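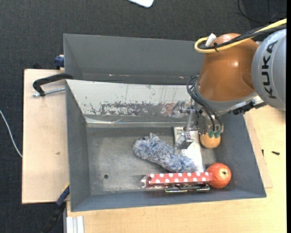 Using an Old Metal Bin at Home: Frequently Asked Questions

Plarkulis Reuse Store
Questions collected by Kathleen Kavanagh and Harsh Joshi

Is a secondhand metal bin any better than a new plastic one?

Depends what you want it for. People come in convinced that metal lasts forever and plastic cracks in a year. I have plastic tubs at home older than my kids. Metal is better at holding a shape when it's loaded and it can take a hard knock. It's also heavier and louder, and it rusts. If you're putting it on a high shelf, buy the plastic one, and you won't hurt my feelings.

The paint is flaking off the inside. Does that matter?

For garden tools, no. For anything soft, or anything you eat, yes. We don't know what paint was used on most of the bins that come through here, and neither does anyone who tells you it's "probably fine." Don't dry sand old paint to find out. Lead test swabs are sold at hardware stores, though I'd take a clean result on one patch as a clean result on that one patch.

If you aren't sure, line it or use it in the garage.

Can I put fruit in one?

You can set an orange or an apple in a lined bin for an afternoon. I wouldn't store it there. The sloping sides mean everything rolls to the middle and piles up, and the piece at the bottom is the one that goes bad. A wide bowl does this job and always has.

We get asked this every July, when somebody has seen a kitchen with fruit in a beat-up steel tub and wants the look. Use a bowl that fits inside the tub.

What about stuffed animals?

Fine, with a liner. Rust stains light fabric and I've never had much luck getting it out. Long, shaggy pile is the worst because it drags along the bottom and picks up grit and paint chips, and then the grit stays in there through two washes. Shake the toy outdoors, go over it with a wide-tooth comb, and look at the comb.

Is it OK to keep toys, fruit and everything else in the same bin?

Lots of households do. It's called the counter. But a catch-all bin works only if somebody empties it, and in my experience the bin gets bought in place of the emptying. Gráinne Gilmartin, who prices our housewares, gives customers a simple test: name what's on the bottom. If you can't, you don't need a second bin.

At the very least keep food away from plush. A soft pear and a fluffy toy will find each other.

How do I get rid of the reddish-brown spots?

First find out whether they're rust or just old dirt. Rub with a damp white rag. Dirt comes off quickly. Rust gives you a little orange and then stays put.

On bare metal, where you're certain there's no old paint nearby, light rust comes off with white vinegar and a scrubbing pad. Leave it 45 minutes, scrub, rinse, then dry it right away with a towel. Don't leave it to drip dry or you'll be back where you started by dinner. Rust that's gotten under a painted surface is another matter. You'll have to strip and repaint, and for most bins I'd say it isn't worth your Saturday.

Does the baking soda paste from the internet work?

A bit. So does plain water if you scrub that hard.

There's a small hole in the bottom. Should I plug it?

Find out what it's for before you do anything. It may be a drain, or an old bolt hole, or somebody's mistake. A drain hole is handy if the bin lives on a porch. Indoors it loses small things: beads, coins, the one screw you needed. A piece of mat laid over it is plenty. I'm doubtful about the stick-on patches, which come up at the edges the first time you slide something heavy across them.

What should I line it with?

In the order I'd try them:

A folded towel. Free, washable, and you already own it.
Rubber shelf mat, cut to fit. Good under hard things.
Cardboard. Change it when it looks tired.
Foil or shiny tape. Looks tidy on day one. It creases, the creases tear, and crumbs get underneath.

We stock the Ceda mat at the register because it's easy to cut. The roll says it's "odor blocking." I have no idea what odor it has ever blocked.

The floor of mine is scratched all over. Can it be polished?

It can. Donal Mac Carthaigh did one for our front window and spent most of a Monday on it. It looked great until we put things in it. Scuffs on the floor of a bin are from use, and more use is coming. I'd leave them.

How many bins do you have, and do you keep sizes?

At the last stock check there were 226 in the back, and no, we don't have matched sets. They come from closings and cleanouts, lately a lot from the old Heffernan warehouse. Bring your shelf measurements. Measure the top of the opening as well as the base — with sloping sides the top is always wider, and that's how people end up driving back to us.

How much are they?

Small ones start at $11. Gearóid Mac Carthaigh will come down on price for bad rust if you ask him politely. He won't come down because you saw one cheaper online, where shipping on something that heavy tends to be the real number.

Do you sell the coated ones from Brullau?

Sometimes. The coating is nice to wipe down. I can't vouch for the "lifetime" part, having not yet met the lifetime. Once it chips, treat it like any other painted bin.

Can I return one?

Within two weeks, empty. Please check that it's empty. We have a shelf of things left in returned bins, and you're welcome to come look for your stuffed animal or your good scissors. Food goes straight in the trash.

Can I bring you a bin plus everything in it?

No. Sort it first. We take the bin, clean toys, and housewares that work. A mixed load takes us longer to pick through than it's worth, and the plush usually ends up too dirty to sell.

Where do I send a question that isn't on this page?

Leave a note at the register or write to Plarkulis, P.O. Box 854. Email goes to a shared inbox and I wouldn't count on it.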